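Face Up, Please

By the time we found the Joller test room, the open day was in full swing and the folks from Gravance were already deep in the part everyone had come for: a two-handed robot learning the parcel counter. Not welding, not backflips. Mail! I loved it right away.

The station is the kind you'd find in any small sorting office. There's a flat gray pad with a ruler along the side, a black scanner over it, and a sign in Chinese asking for the waybill face up. People follow that sign without thinking. For a machine it's a real puzzle.

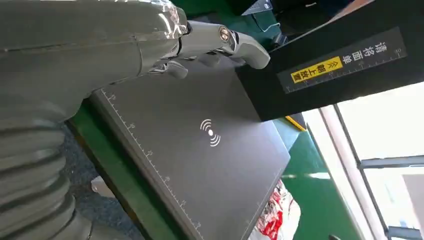 Metal fingers at the scanner housing, with the pad below.

Boxes are easy, we were told. Soft plastic mailers are the hard part, because they fold and slide and the label goes wherever the wrinkles take it. The team has logged 2,152 tries since July, and almost 17 kinds of packaging are on the list. I could have watched the bags all afternoon.

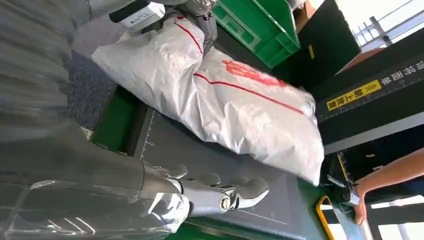
Grewal, who had come over from the next bench, said that speed was the wrong thing to ask about this year, and that a slow hand that copes with a floppy bag would be worth more to a small depot than a fast one that needs everything in a carton.

I did ask about speed anyway. Zerix, the control software, gets a new version every 14 days, so any answer would be stale by the time you read this.
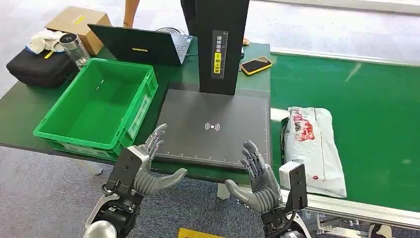

Both hands raised in front of the scanning pad, with the green crate alongside.

The next open day is planned for the same room, and visitors can bring a parcel of their own. I'm already saving mailers.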